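How the Sillport Robot Club Teaches a Robot to Fold

Have you ever folded a towel without really thinking about it? Your hands know where the edges are, your fingers pinch a corner, and over it goes. You learned that so long ago you've probably forgotten learning it at all. A robot has to start from nothing, and this year the junior club at Sillport has taken on the job of being its teachers. (We think they are very patient ones!)

What is a hand-held gripper?

A gripper is a robot's version of a hand. Most have two fingers that open and close, a bit like the tongs you'd use at a barbecue. The club's grippers come off the robot altogether, so a person can hold one in each hand and do the job with them. A camera sits on the tool and records what the fingers are up to. Later on, the computer studies all those recordings and looks for the pattern in them. The club calls its project Tanoli, after a name one of the younger members made up on the bus, and it stuck.

Why practise at home?

A robot that has only ever seen one tidy table gets terribly muddled anywhere else. So members take the grippers home and practise on beds, benches and kitchen counters, with all the usual things left lying about. Different colours, different sheets and different light all help it learn what a towel is and what it isn't.

The purple towel has a dark grey back, and with the near edge curled over you can see both colours at once. That's a handy clue for a learner! The tissues, the orange cup and Pikachu at the back of the bed are all things the robot must learn to leave alone.
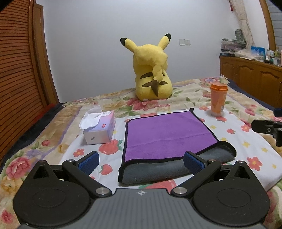
How many times do you have to do it?

Lots and lots. The club set itself a goal of 1000 folds and has now recorded 1570, which made Ekrem Soylu, who runs the sessions, so pleased that he brought in a cake. Every fold counts, even the wonky ones, though members do mark those so the computer knows which is which.

Try it yourself

Find a small towel and 2 pairs of kitchen tongs. Lay the towel flat on your bed, and ask a friend to watch. Now fold it in half using only the tongs. Slow down when you get to the corners, they're the slippery part. Then swap over and see if your friend does it the same way you did.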